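Last day before the break

December 24, 2018

The lab is locked until January, so I'm writing this from my parents' kitchen with my notes next to the laptop. Our team project for the robotics course is bin picking. The arm has to take mixed objects out of a bin, one at a time, without being told what they are. We named the project Grendeletti in the first week and it is too late to change it.

There are six of us. Two work on the camera side, two on the grasp planner, and Grigore Sârbu and I do everything that touches the arm. In practice that means cables, clamps and restarting things.

The last run we finished was 200 attempts. I logged them by hand in a spreadsheet and 99 of them ended with an object dropped in the right place. I had hoped for more. The planner group had hoped for a lot more and spent Friday evening going through the log line by line.

Most of the misses fall into two kinds. The first is clear plastic. The depth camera sees through it or gets a bright glint, and the planner either ignores the object or aims at the floor of the bin. The second is anything close to a wall. The fingers need room on both sides, and when they don't have it the arm stops with a collision warning and I have to walk over and clear it.

Solid colored objects with an uneven shape are the easiest. Grigore thinks we should report those separately. I think we should report one number and then explain it, because Professor Venkataraman will ask for the one number anyway.

We also lost most of a week to the bin moving. Each time the gripper pushed against the side, the bin slid a little, and the calibration was wrong after that. We tried rubber feet first. Clamps work better. If you are starting a project like this, clamp the bin on day one and mark the table with tape so you can tell when something has shifted.

The other thing I would do earlier is sort out the cables. Ours were routed for a different wrist position and they pulled on the connector whenever the last joint turned far enough. It looked like a software fault for two days.
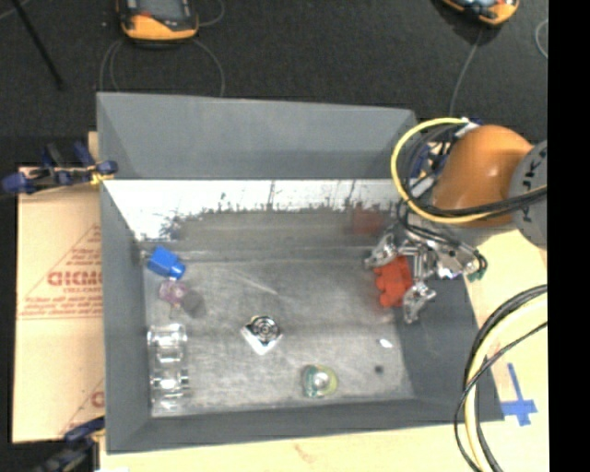

In January we want to try a second view from lower down, which might help with the clear pieces. Grigore is also rewriting the part that picks which object to go for first. I still have to write the methods section, and I have three pages of notes that only make sense to me.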